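Manipulation Project Notebook, Grenley Robotics Club
Friday, afternoon session

Garment set, third block. Goal for today: finish the jeans folds with both hand-held grippers, then start on light printed fabric. Target for the whole garment set is 400 demonstrations before we train anything. Fredy had the left unit, Sheyla the right. I kept the log.

Setup as in the last entry. Both units charged, clocks synced at the start of the block and again at 3:30. Printed sheet left on the bed under the jeans, same as before, so the background stays busy. Amparo wants at least two patterned backgrounds in the set and I agree with her, although it makes the previews harder to read. 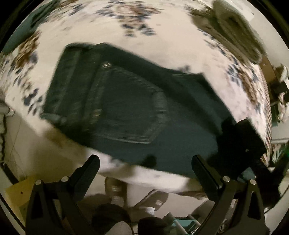 Rocío Carhuamaca
Data lead, garment team

Jeans notes. The back pocket turns out to be the best landmark for checking a fold on playback. Seams and bar tacks are readable even when the cloth is moving a little. The waistband is thick enough that the fingers need to open nearly all the way before approach, and a shallow approach pushes the denim along the bed without picking up an edge. Fredy switched to coming in lower and flatter after the first few. Fewer misses after that. I did not keep a proper miss count for the early ones, so do not quote a rate from this block.

Procedure used, for whoever writes it up:
Start with the jeans flat, legs together.
Pinch at the hem, fold toward the waistband, release.
Second fold if the operator judges there is room.
Both grippers clear of the cloth before stopping the recording.

The last step is still being skipped. Several clips end with a finger in contact. Flor's segmentation script expects a release and marks these as incomplete, which is correct behavior, so the fix is on our side. Sheyla suggests a spoken "clear" before stop. Will try it next session.

Clip length: the usable ones run 24 seconds or less. Anything longer was a regrasp. Keep the regrasps, tag them, leave them out of the first training run.

Total for jeans is now almost 50 accepted. Flor to confirm after the script has been through everything.

Light fabric next. Different problem. Thin material follows the fingers and there is very little to tell you where the edge is. Operators compensate by moving fast, and the preview smears.

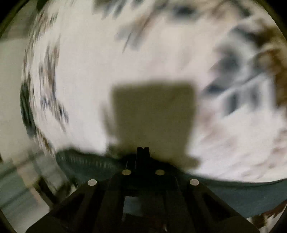

Asked both operators to slow the lift and pause at the top before placing. Sheyla's clips improved. Fredy's were about the same, and he thinks his unit has some play in the left linkage. Checked by hand: there is a slight click at full open. Could be a pivot screw backing out. He will retighten with thread lock and we will compare against the other unit before recording again. If it still clicks, swap in the spare linkage from the Henao kit.

Exposure question, open. On white fabric the camera pulls down and the black fingers lose all detail. On denim the reverse. Moltero's capture app lets us lock exposure, and I set it at 700 on their scale as a compromise. Tried on two clips only. Denim looked acceptable, white fabric a bit hot near the center. Amparo would prefer to leave it on auto and let the augmentation handle it. We should run both settings on the same garment before arguing further.

Storage: the Rodholm drive is filling up. Move the February clips off it before the next block.

To do
Fredy – left unit, pivot screws, recheck full open
Sheyla – write the "clear" step into the operator sheet
Flor – rerun segmentation on today's clips, send me the incomplete list
Amparo – pick the second patterned background
Rocío – exposure comparison, locked and auto, one dark garment and one light

Stopped at 5:15. Both units on charge, clips copied, checksums match.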